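**Speaker notes: Good practice for robot-assisted computer assembly**
Murkolthorpe session, January 28, 2024

*Slide 1 — Scope*

Good morning, and thank you for attending. The Dalgleish guidance applies to any cell in which a robot arm handles bare boards, memory or processors. It was issued in November and replaces the earlier Jekell checklist.

*Slide 2 — Before the arm moves*

Power is disconnected at the wall and the cord is removed. The case is laid on its side and secured. Parts are placed on the fixture plate in the order set out in the work sheet. Loose cables are tied back from the path of the arm. (Pause here. Sites ask about cable ties more than any other item.)
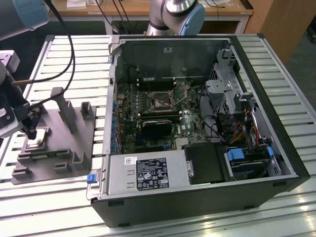 Approach speed over an open socket is limited to 50 millimeters per second, and to 28 for the final descent. Grip force is set for each part and recorded. An operator may not reach into the case while either arm is enabled — this includes picking up a dropped part.

*Slide 3 — Records*

The Cuvmont site logged 1424 insertions under the draft rules. Every stop must be entered, including those cleared by hand. Gripper pads are inspected after every 100 cycles.

*Slide 4 — Questions*

Refer questions on older cells to the transition annex. Printed copies are at the registration desk.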